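Still waiting for the washing-up
21 July 2025

I have been promised a robot that does the dishes for as long as I can remember. My gran was promised one too, and she died with perfectly good rubber gloves hanging over the tap. So I have a personal stake in this question, and I've spent a fair bit of this year reading about it, pestering people who work on it and watching an awful lot of very slow video. My short answer is no, not yet. The long answer has cheered me up more than I thought it would.

A sink, some crockery and two grippers, then:

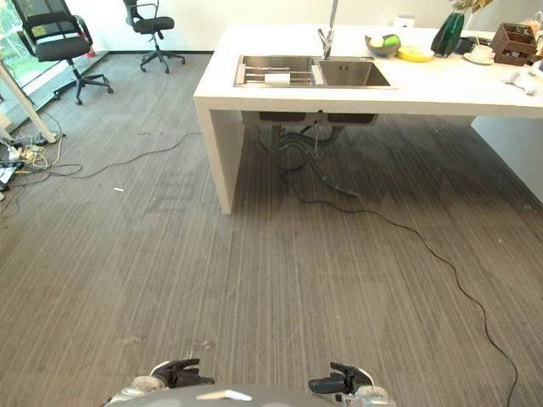
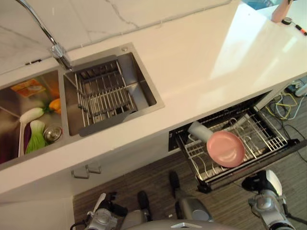
Washing-up sounds like one job until you try to write it down for something that has never eaten a meal. I tried one evening in April, at my own sink, with a biro and the back of an envelope. I got to 43 separate steps before I'd even turned the tap on (I include things like "decide whether that pan can wait", which I maintain is a step, and possibly the most important one). Is the thing in the sink dirty, or is it only resting there? Does it go in a slot, or flat, or upside down? Is that a bit of dried egg or the pattern? I do all this while listening to the radio and having an argument with my sister in my head.

A machine has to do every bit of it on purpose. And the hard part isn't lifting a plate, people have had arms that can lift a plate for decades. What's hard is lifting this plate, from that angle, when it's leaning on a bowl and the bowl might slide, and then letting go at the right moment. I never think about letting go. I'm told it is a whole headache of its own, and once you've watched a gripper hover over a rack like somebody trying to leave a party politely, you believe it.

Factories are a different matter, and this is where I think people get muddled. I visited a place called Mikik a while back, where they pack taps and shower heads for plumbers' merchants, and they have an arm on the line that puts a tap in a box, then another tap in another box, and it does that all day and is wonderful at it. It also has its own bit of floor with yellow lines painted round it, a tray that presents every tap facing the same way, and a fitter who comes over when the tray jams. I asked the fitter what would happen if I put a tap in backwards. He looked at me as if I'd offered to kick his dog.

My kitchen has no yellow lines. It has a cutlery drawer that only opens if the oven door is shut, and mugs from four different households. If you gave me a week to rearrange everything so that each cup always sat in the same spot, facing the same way, I dare say one of the present lot could manage it. But I'd have done the washing-up by then, wouldn't I! That's my test for any of this, really. Count the time I spend getting ready for the machine, add the time I spend tidying up after it, and see if there's anything left over for me.

So far there isn't. The best demonstration I've watched this year was one by a small outfit called Verka, who had their machine clear a table after supper. Not a posh dinner either, just a few plates and glasses. It took 56 minutes. I timed myself on much the same mess and did it in six, though I'll admit I was showing off. To their great credit they played the whole thing at normal speed, including the long bit where it had three goes at a teaspoon. Plenty of firms speed theirs up and tuck the number in the corner in tiny letters. If you take one thing from me, look for that number.

The other thing to look for is a second attempt in a different room. Sovlow, who make a two-armed machine for care homes, told me theirs got the plates into the drying rack 90 times out of a hundred in their own workshop. Lovely. Then they wheeled it into a real home with a different rack and a bright window, and it dropped to 24. I was amazed they'd tell me that, and I liked them for it. A person who can stack your rack can stack mine. They'll do it wrong, obviously, everybody who isn't me does it wrong, but they will do it.

Now for the cheerful part. A few years ago I don't think anyone would have bothered trying with soft things, or bendy things, or a sink with the vegetables still in it. Now they do, and they fail in more interesting ways. I saw a clip from Đặng, a workshop that repairs catering equipment and tinkers with arms on the side, where the machine nudged a bowl, missed it, went back and took it by the rim instead. It took an age. But it had another go without being told, and I sat up in my chair, because that's most of what I do at the sink myself.

I also think we ask for the wrong chore first. Everybody wants the dishes done, and dishes are breakable and slippery and all different shapes. I'd happily take a machine that only picked socks up off the floor, as slowly as it liked, while I was out. I wouldn't care if it took all afternoon. A sock doesn't smash and it doesn't go cold. My neighbour disagrees and says she wants the bins done or nothing, and she won't have anything in her house that she can't lift herself, and I can see her point about the lifting.

Price I'm leaving for another time, and so is the matter of who wants a thing with eyes in the kitchen at breakfast. For now my gloves are staying on the tap, and I've got a roasting tin in soak from last night that I really ought to go and deal with.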